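Getness Model Engineering Evening Class
Notes for session 4: Track cleaning and wheel pickup
Tutor: Tímea Szalai

Please read these notes before you come. Last time we spoke about the controller and the bus wires, and I will not repeat it. If you missed that session, Flynn Quinlan has the spare copies.

Why the engine stops

A small engine takes its current from the rails through the wheels. Between rail and wheel there is only a very small area of contact, and any dirt in that place works as an insulator. The usual signs are a flickering headlamp, a jerk on the points, or an engine which goes only when you push it with a finger. Many beginners open the motor at once. Please do not do this. Clean first, measure second, and open the engine last.

What the dirt is

It is a mixture of oil from the axles, household dust, and a black layer which comes from small sparks under the wheel. Plastic wheels make it worse. On the Grindham layout we had one wagon with plastic wheels which spread black dirt over the whole inner loop. After Ataahua Mahuika changed the wheels to metal ones, we cleaned that loop much less often.

Cleaning the rails

Use a lint-free cloth with a little isopropyl alcohol. Switch the power off and open a window. Wipe along the rail, never across it, and turn the cloth when it becomes grey. I do not recommend sandpaper. It leaves scratches, and dirt collects in them. A track rubber is permitted for old brass rail, but you must vacuum the crumbs afterwards.

Cleaning the wheels

Lay a damp cloth over the rails, put one end of the engine on the cloth and leave the other end on bare rail. Hold the engine lightly and give it half power. Then turn it round and do the other end. For wagons, a cotton bud is enough. 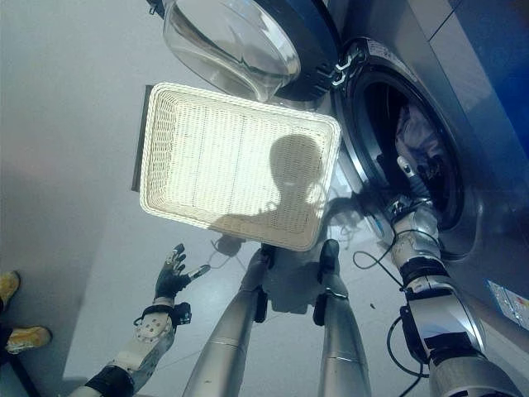 The cloths are used again, so they must stay free of fluff and grit. Let the alcohol evaporate completely outdoors, rinse the cloths by hand in a bucket, and dry them on a line. Keep them away from the household laundry, because one bath towel will cover them with lint. At home a pale woven basket like this one, with the low sloping sides, may stand by the washing machine for the ordinary clothes, but track cloths belong in a closed tin with the tools.

Checking the pickup

Set the meter to resistance, with the engine off the track. Put one probe on the motor terminal and touch each wheel on the same side with the other probe. Turn the wheel slowly. The reading should stay low and steady. If it jumps, the pickup strip is bent or dirty. Write down which wheel it was.

For next session

Bring one engine, its wagons and a meter. Elsie Henare will bring the rolling road.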